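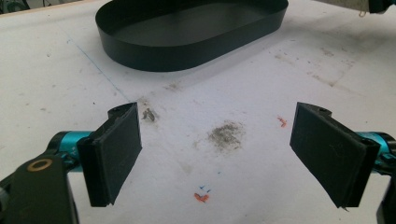 March 27, 2026

Tray task, hand-held collection, Grultska bench

Started the day with the black oval tray. Maksym Lysenko had the left half of the table yesterday and his notes say the start poses were too alike, so the plan was to spread them out. Tray at the far side of the table, long axis across, gripper starting low and open. Then turned, then nearer, then pushed off to one side.

Target for the tray set is 90 demonstrations. We have 89 that I would keep. The last one I threw out was my own fault: I pressed stop before letting go of the tray, so the episode ends with the jaws still shut. Will do one more tomorrow and close the set.

Notes on the gripper

Pads are getting tatty. Both have dust and small fibres stuck to them, and the right one has a ragged lower corner where the material looks to be peeling. I wiped them at lunch with a dry cloth and there was fluff on them again within the hour. I don't think it matters for the tray, as the walls are straight and smooth and there is plenty to hold. It may matter for the thin things on the Pruvport list. I would like to change the pads before we start those and not in the middle, so that one set doesn't have two kinds of pad in it. If anyone has to change them halfway through, write down the episode number.

Teal links are fine. Went over the screws with the small driver and none needed more than a touch.

Notes on the table

The white top is marked all over now. Grey smudge in the middle, orange marker in two places, the blue ticks, and scuffs on the right. Maksym asked whether to clean it. I say leave the stains and brush off the crumbs. The worry is that the model learns to go by the orange marks, since they sit in view from most start poses and the tray has ended up on the far side of them too often. Moving the tray about should deal with that better than a clean table would. We could also do a short run on the Koval table, which has a different top, and hold it back for testing.

The faint blue line is not a placement guide. Two people have asked me. Please don't line anything up with it.

How I am doing the grasp

Come in slowly from the near side, one jaw inside the front wall and one outside, close, pause, lift a hand's width, carry, lower, open, back away. The pause is deliberate but keep it short. Earlier episodes from Stidoldale have a long wait before the lift and the policy trained on those just sat there with the tray held. Trimming them afterwards was a nuisance and I would prefer not to do it again.

Don't pick it up by the rounded ends. It can be done, but the tray swings, and I got into the habit of correcting with my wrist in a way the arm can't copy. I marked 8 of those as "end grasp" and left them out of the 89. They are still on the disk in case somebody wants them.

Speed: mine are slower than Maksym's. We compared a few side by side. His are all right, though he backs away very fast after letting go and the tracking drops a little at that point. Asked him to count to two before moving off.

Storage

Disk limit on the collection laptop is set to 2000 episodes before it starts refusing new ones. We are well short, but the failed takes count as well, so delete the obvious rubbish at the end of each session. Keep anything with a label.

To do

One more tray episode, near position, turned.
New pads, both sides, before the thin objects.
Ask at Koval about using their table.
Check the wrist tracking on Maksym's fast ones.
Rename yesterday's folder, it still says June.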